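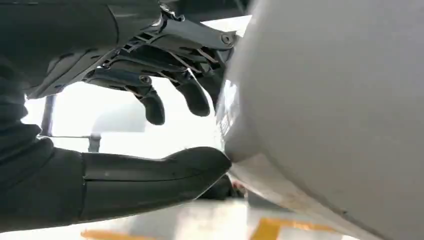 What should a small shop budget for first when it plans to buy a robotic hand? Start with the spare fingertips, the service contract and the staff hours, then look at the price of the hand itself.

26 June 2018
By Saskia Whitcombe

Search this site Enter keyword Go

Janside is going shopping for robots! The packaging firm has set aside money for its first humanoid hand and arm, and after months of quotes and spreadsheets the plan is finally on paper – all 14 pages of it.

The money covers one arm, one hand and a year of support. Ilídio Brandão, who put the budget together, started in April with five suppliers and has brought that down to two, Fustier and Tamihana. Fustier's quote is lower up front. Tamihana's includes training for the people who will run the thing every day, and Brandão thinks that could well decide it.

"I went in looking at the sticker price," he said. "Then I started adding up cables, mounts, a proper table, and the hours it takes to teach the hand one job. That was a very long evening."

The extras are where this plan gets really interesting (to me, anyway). A full set of replacement fingertips is down at $544, and the yearly inspection at $1,370. Neither figure was in the first draft, and both are now on page one. There is even a line for tape, so each job can have its own marked area on the work surface.

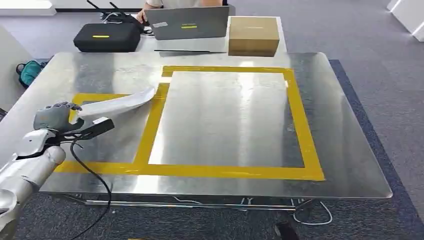
A robotic hand grips a sheet of paper over a taped work table.

Paper and light cartons come first on Janside's task list, and it's a smart place to begin. Sheets bend and boxes crush, so a buyer learns plenty about grip before paying for anything bigger. Heavier goods would wait for a second round of spending, and that round has no date yet.

The company's Retdale site will get the equipment once a supplier is picked. Brandão wants both finalists to run the same set of jobs before he signs, with Janside's own cartons and its own staff at the controls.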